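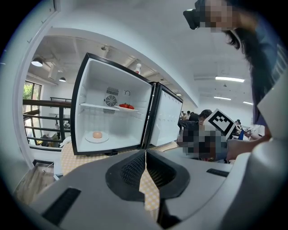

*Fig. 1. Start-up at the fridge station, with the marker card held beside the open door. View from the hand-held gripper.*

## 4. Setting up the Itus gripper at a new station

This is the fun part of the manual! Once the Itus is charged and the pads are seated, you can take it to any table in the building and have it tracking in the time it takes to drink a coffee. The steps below use the fridge station, and they work the same way for the sink and the drawer unit.

You will need:

- the Itus hand-held gripper, pads fitted (see section 3)
- one printed marker card, flat and clean
- a second person to hold the card
- the Brovau tablet, signed in to your station

### 4.1 Before you power on

1. Wipe both finger pads with a dry, lint-free cloth. The mesh likes to hold on to crumbs, so brush along the weave.
2. Squeeze the trigger slowly and let it go. Both fingers should travel the full distance without a click or a catch.
3. Check the lens for fingerprints. Hold it up to a lamp and tilt it, and smudges show up right away.
4. Set out the objects for the task. For Fridge Task 2, that means tomatoes on a plate on the shelf and an egg on a plate on the fridge floor.

> **Caution:** Keep your fingers out of the gap between the pads whenever the trigger lock is off. The return spring is stronger than it looks.

### 4.2 Showing the marker

1. Open the fridge door all the way and leave it open.
2. Hold the Itus at chest height, facing the fridge, and press the power button until it buzzes once.
3. Ask your partner to hold the card next to the open door with the printed square toward the lens. A tilt is fine, and a slow tilt back and forth is even better.
4. Stay still until the tablet shows **LOCKED**. The lock uses 71 views of the card, and you'll see the counter climb as they come in.
5. Have your partner lower the card and step back. Press **Start** on the tablet.

**Note:** If a neighboring station has a card out too, move in closer to your own before you press the button. The Itus picks the largest marker it can find.

**Note:** Thumbs over the black squares are the number one cause of a failed lock. Hold the card by its white border.

### 4.3 If it won't lock

| Tablet message | What to do |
|---|---|
| 492 – marker too bright | Turn the card away from the ceiling lights or the window |
| 1127 – pad position unknown | Open and close the trigger fully, then repeat 4.2 from step 2 |
| No message, counter stuck | Wipe the lens, then restart the tablet app |

Code 1127 coming back after a restart usually means a pad has crept out of its recess. Press it in with your thumb until the rim sits level all the way along. A worn pad won't stay put, so swap it for a new one from the Neagu parts drawer.

Still stuck? Relu Lungu at the Korkivbridge workshop keeps a bench free on Thursday mornings and loves a stubborn gripper. Bring the tablet along with it, because the log stays on the tablet.

### 4.4 Packing up

1. Press **Stop** and wait for two buzzes.
2. Set the trigger lock.
3. Put the egg and tomatoes away and close the fridge door.
4. Slide the card back into its sleeve and set the Itus on its charger, fingers up.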